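A Slow Weekend in Gakstead, Mostly on Foot
Posted Apr 15, 2026

I've been meaning to write up our trip to Gakstead for ages – we went back in October, and the notes have been sitting in my coat pocket ever since!
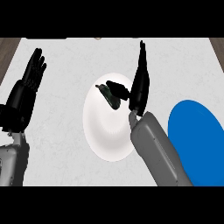 Getting up to the old stone tower

We left the car in Wukach and took the bus for the last 16 miles, which I'd do again in a heartbeat. The road winds along the river the whole way, and the driver slowed down at the good bends (bless him) so everyone could look out.

The tower is the big draw, of course. There are 185 steps and I felt every one of them, but there's a little landing halfway with a bench and a window facing the orchards, and I sat there a good long while. Go in the morning if you can. By lunch the tour groups from Berrada had arrived and the stairs were one long line of people saying sorry to each other.

Where we stayed

We had a room at the Rilow, up under the roof, with a sloping ceiling I hit my head on twice. It's a sweet old place, around 20 minutes' walk from the square, and the beds are so comfortable that we missed the Sunday market completely. I'm still a bit sore about that – my sister had asked me to bring her back some honey, so now I suppose we'll have to go again in the spring.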